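The Tall Girl from Vulard

When Danai Athanasiadis came down from the train, she had one suitcase, a pair of shoes in a paper bag, and a telephone number written on her wrist in blue pen. The number belonged to the agency. Half of it was already gone, so she went there on foot.

The agency was on the fourth floor, above a shop that sold buttons. Floor Hermans received her without standing up. She looked at Danai's face, then at her knees, then again at her face, and she wrote something on a card.

"Where are you from?"

"Vulard."

"I don't know it."

"It is near Tzanetos," said Danai, but this did not help.

"Walk to the window and come back."

Danai walked to the window. In the street a man was selling umbrellas, although the sky was clear. She came back.

"You walk like somebody carrying water," said Floor Hermans. "Don't change it. You start on Monday."

So it began. In the first weeks she was sent to 24 castings and she was chosen for none. She learnt to wait on stairs. She learnt to eat a boiled egg in a toilet, to change her stockings on a tram, and to say thank you to a person who had not lifted his head. In the evenings she went back to the flat in Bundel Street which the agency rented for its new girls, and where the rent was taken from money that she had not yet earned.

Three of them were living there that summer. Athina Gkikas had the room with the balcony, as she had been in a magazine. A girl from the north had the sofa and cried on the phone. Danai had the little room behind the kitchen, with a bed shorter than she was, and through the wall she heard every cup that was put down.

Athina was twenty and she already spoke about her career in the past. "When I was good," she used to say, while she painted her toes. She was still good. Danai had seen her walk in a grey coat that was too big for her, and all the people in the room had stopped talking.

"They will like you," Athina told her one night. "You have that face, like a saint who is angry. But don't let them cut your hair."

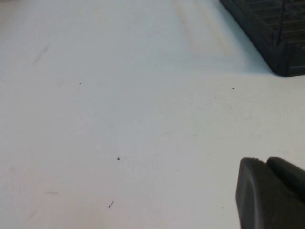
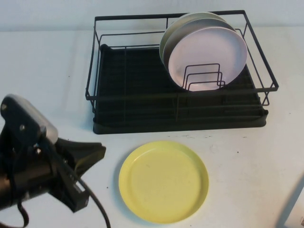 Three plates in the rack, as in the second picture.

On Sat 11 July they both went to see Efthymia Zacharopoulos, who was choosing girls for the Fovora show. It was known that she would take nine and no more. She had a white fringe and she sat on a kitchen chair in the middle of an enormous studio, with her handbag on her lap, like a woman waiting for the doctor.

There were 85 girls. They stood in a line which went down the stairs and out to the yard, and it was so hot that somebody's heel sank in the tar. Danai had number 61. Athina had no number. She went to the front, kissed the man with the list, and was let in.

When it was Danai's turn, the light was already yellow. She walked. It was a long floor, and she thought of the road between her mother's house and the well, how you must look far ahead and never at the bucket. She stopped, turned, walked back.

"Again," said Efthymia Zacharopoulos.

She walked again.

"What do you think about, when you walk?"

Danai did not know the right answer, so she gave the true one. The old woman laughed with her mouth closed. Beside her stood Tzu-hsuan Choi, the designer, a thin man with pins in his sleeve. He came near and lifted Danai's plait, and held it for a moment as if he was guessing its weight.

"This goes," he said. "Short, to the ear. Then she opens the show."

Danai saw Athina at the back wall, among the ones who had been asked to stay. Athina was looking at the ceiling.

"May I think?" asked Danai.

Nothing was said for a while. A fan was turning somewhere. The assistant with the list stopped writing, and Tzu-hsuan Choi looked at her as you look at a cat that has spoken.

"You may think until I finish my cigarette," said Efthymia Zacharopoulos, and she took one out of the handbag, and she did not light it.

Danai thought. She thought about the rent, and the short bed, and the stairs. She thought about her mother, who had made that plait every morning before school and pulled so hard that her eyes watered. Her mother had never said that it was beautiful. She had only said, "Keep still."

"No," said Danai. "I am sorry. I would like the work, but no."

"Good," said the old woman. "Then you close the show, with the hair. He will be angry until Tuesday."

He was angry much longer than that. But in December, when the photographs were printed, it was the last one that they put on the cover: a tall girl seen from behind, leaving, with a plait as thick as a rope down the back of a white dress.

Athina bought two copies. She left one on the bed in the little room and said nothing about it — only, when she came in for a glass of water, she pulled the plait once, hard, as she passed.

"Keep still," she said.

Danai had never told her about that.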